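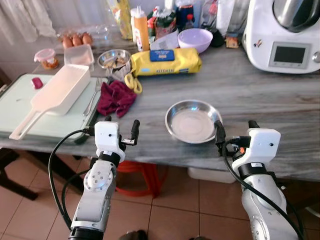 HM 291: Running a Home Kitchen
Handout 3, The Working Counter
February 7, 2024

Okay, last time we got through pantry shelves and I promised we'd finally get to the counter, so let's do the counter! This is my favorite part of the whole course and I'll try not to talk too long, but I said that last September too and we ran over into the next class's time.

Please read this before you come to the lab. Bring it with you, get sauce on it, write in the margins.

What I mean by a working counter

A counter has two lives. Sometimes it's storage (jars at the back, a stack of something in the corner, the thing you haven't found a home for) and sometimes it's a workspace. Most of the trouble people have in small kitchens comes from asking it to do both in the same spot. I don't believe in the bare, magazine kind of counter. I cook a lot and my counter has things on it all day long. I just want you to be able to tell me, for any item, which of the two lives it belongs to.

So, some words we'll use in the lab:

Back row. The strip closest to the wall. Jars, canisters, anything with a lid that you open often. A small glass jar with a colored lid is perfect back row material, you can spot it from across the room.

Board zone. Your cutting board and whatever is sitting on it or leaning against it.

Landing spot. A piece of open counter, about the size of a dinner plate, where a hot or full thing can be set down without moving anything else first. You always want one. I'm going to walk around and ask you where yours is.

Front edge. The few inches closest to your body. We'll spend a lot of time on this one.

The front edge

Look at your own counter after you've been cooking for a while and I'd bet good money the front edge is where everything has drifted. A bowl gets set down near the edge so it's handy, then a cloth gets dropped next to it, then the board slides out a bit each time you wipe it. A board that hangs over the front is the one I nag people about most. Press down on the part that's sticking out and the far side wants to come up, and whatever is on top comes along for the ride. Push the board back until all of it is supported. If your counter isn't deep enough for your board, turn the board the other way, and if that doesn't work either you need a smaller board (sorry!).

A bowl by the front edge is fine while your hands are using it. When you walk away to the stove or the sink, slide it back a hand's width. I do it without thinking now, and it drives my family a little crazy when I do it at their houses.

Long handles are the other front edge problem. Scoops, ladles, pans, those deep white scoop-style containers with the flat handle. If you lay one down with the handle pointing at you, your sleeve is going to find it. Lay it down with the handle running along the counter, parallel to the edge, or put it in the back row. Yes, it takes up more room that way. Do it anyway for the length of the lab and then decide if you like it.

Cloths

I have opinions about cloths. Bunched up is how most cloths live, mine included, but a bunched cloth dries slowly in the middle and it hides things. Forks especially! I have lost so many forks under dish towels. In the lab we'll fold in half and in half again, which gives you several clean faces to work through before you need a new one. One cloth is for the counter, one is for hands, and they are different colors. I like a dark one for the counter, a deep red or maroon, and a light one for hands, but pick whatever makes sense to you as long as you can tell your lab partner which is which.

Fold it, hang it over the oven handle or the edge of the sink, and don't leave it lying between the board and the bowl where it'll end up under both.

Forks, and small things in general

Why forks? You'd think knives would be the big topic, and knives get their own handout (number five). Forks are the thing people leave lying around, though, because a fork feels harmless, and it's handy for beating an egg, then testing a potato, then fishing a pickle out of a jar. By the time you sit down to eat there are forks all over the kitchen and none at the table.

My fix is a rest. A saucer, a jar lid, a folded paper towel, I don't care. Every small utensil in use goes on the rest with the tines or the blade pointing away from you. When the rest is full, you stop and wash what's on it. In last September's group this one habit did more for the clean-up times than anything else we tried, and I've moved it up to the first lab because of that.

Very small things (a bottle cap, a clip, a bit of something bright that came off a package) go in a cup in the back row. Don't sort the cup in the middle of cooking. Sort it on clean-up, or you'll be standing there holding a mystery cap while your onions burn.

Bowls and dishes

We'll use plain stainless for nearly everything, in three sizes. The medium holds almost 800 milliliters, which I mention only because people always ask me whether it'll take a whole carton of broth (it won't). Steel is light, it stacks, it doesn't mind being dropped, and it's honest about being dirty if you tilt it to the light.

The shallow ones are the ones people underrate. They're no good for whisking, everything flies out, but for holding chopped things, for dredging, for carrying a handful of beans from the board to the pot, a wide shallow dish beats a deep bowl every time. You can see what's in it and you can get your fingers under it.

They do have one fussy place, and I want you to look for it.
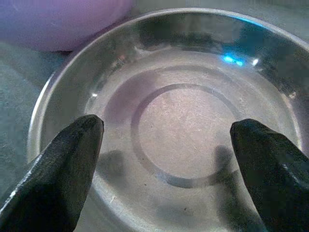
Flollville Community College, Department of Home and Food Studies

See the ring pressed into the floor of the dish? Lots of shallow steel dishes have one. When you're washing up, your sponge goes around the slope of the rim very happily and then skates straight over a groove like that. Run a fingertip around the full circle with the water off. If it feels gritty or slick anywhere, go again with the corner of the sponge or a soft brush, and go around the ring, following it, before you do the middle.

Then tip the dish toward a window or a lamp. Steel picks up faint scratches and they don't matter one bit. Specks are a different story and I want you to check them. Touch each one. If it moves, it's a crumb, rinse it out. If it stays put it may be a little pit or a mark in the surface, and you can leave it alone. Please don't go after it with steel wool, you'll trade one dark dot for a big scratched patch. Blue or white spots along the rim are very often just the room reflected back at you, so move your head before you start scrubbing!

Dry it right away, starting with the ring.

What we'll do in the lab

You'll work in pairs, with a counter that I've set up in the middle of a job. The board will be out too far, the cloth will be wherever it is, and things will be pointing in all kinds of directions. One of you works and the other one watches and writes, then you switch.

First, leave everything where it is and say out loud which items are storage and which are in use. You'll disagree about at least one. Write that one down, I love those.

Next, bring the board back onto the counter and clear it off. Wipe it and the counter underneath it.

Then make your landing spot. Keep it clear from now on, and if your partner puts a bowl on it, say so.

Set up your rest and gather the small utensils. Fold the cloths.

Wash and check the steel, ring included, dry it, and stack it with the shallow dishes on top.

Last, make the lunch salad from the Grimus packet (page two, the one with white beans) on the counter you've just set up. The writer notes each time the worker has to move one thing in order to reach another. That number is what we'll talk about afterward, so be fair about it.

Bits and pieces

The lab is in room 856, upstairs, and the elevator is slow. Closed shoes, please.

If your board at home slides, bring it in and we'll try a damp cloth under it. The Hoarau grip mats in the supply drawer work well too, but they need to be rinsed and hung up afterward, and I found two of them balled up in the drawer last term.

The Kasura reading is optional this week. The chapter on sinks is good, the chapter on islands you can skip unless you have an island.

For your journal: draw your own counter from above, from memory, before you go home and look at it. Then look at it and fix the drawing in a different color pen. Half a page of notes is plenty. Hand it in with your partner's tally sheet.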